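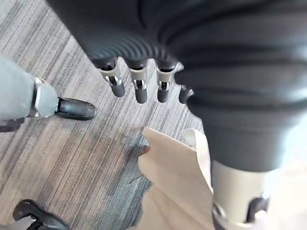 The inventory form for Moreo had 60 lines, and Jhair Villanueva had filled in all but two of them by the time the light in the corridor switched over to its evening setting. He had started at the stairwell and worked inward, room by room, with a clipboard, a steel tape and a carpenter's pencil. The last room was the one at the end. Its carpet was striped, gray on gray, charcoal and silver and something paler, and a crumpled sheet of tan paper lay on it. He wrote "carpet, striped, gray" on line 59. Then he stood with the pencil over line 60.

The form allowed for fixtures, furnishings and waste. Fixtures stayed with the building. Furnishings went to Jisero for resale. Waste was weighed and billed to the outgoing tenant, which was Astora, at a rate printed on the back of the form. A loose item of paper under ten grams counted as waste unless it bore writing, in which case it counted as a record. Records needed a separate form, and a signature from the tenant.

He could not tell from the doorway whether the paper bore writing.

He measured the room first. The long wall had a bow in it, and he took the dimension at both ends and entered the smaller one, as instructed. He checked the window latch. He checked the door closer, which leaked a little oil at the lower seal, and made a note in the margin with an arrow. He tested each outlet and recorded the results in the order of testing. When there was nothing left in the room to measure, he knelt beside the paper.

It had been crushed by hand and had relaxed since. The stiffer folds had held. He had handled enough paper to know that a sheet crushed in anger is usually crushed once, hard, and thrown, and that it ends up near a wall. A sheet crushed slowly gets dropped. He knew this was not a finding and did not write it down.

He called the office.

"Mohammed Street, third floor," he said. "I have a possible record."

"How many pages?"

"One."

"Does it have writing on it?"

"I haven't opened it."

There was typing on the other end. The woman on the desk was new that month and read procedures aloud as she found them. "An item is to be classified in the condition in which it is encountered," she read. "Does it have writing on the outside?"

Jhair lowered his head until his cheek was near the carpet. The stripes ran away from him on the diagonal. He looked at the part of the sheet that faced the window, and then went around on his knees and looked at the part that faced the door.

"None that I can see."

"Then it's waste."

"If I pick it up, it will open some more."

"Then pick it up quickly," she said, and he heard her close the file.

He put the phone in his shirt pocket. The building fan cycled off. With the fan down he could hear the paper, or believed he could, a small dry tick as one of the folds let go.

Astora had employed 900 people at its peak. On the floor below he had listed their chairs, their coat hooks, a cabinet of blank name plates, and a box of desk keys tied in pairs with string. None of it had required a decision. The chairs were furnishings and the hooks were fixtures. The keys had gone back and forth in his mind for about a minute and had then become furnishings, on the grounds that they fitted some.

He took the scale from his bag, set it on the carpet and let it zero. The carpet was soft and the reading drifted, so he slid the clipboard underneath and zeroed it again. He picked up the paper between two fingers, without pressing, and set it on the pan. It rocked and settled. The number came up, well under the limit, and held.

On line 60 he wrote "paper, tan, 1 sheet." In the column for class he wrote nothing. He signed at the bottom, dated it Sunday, March 16, 2025, and sat back on his heels to wait for the next fold.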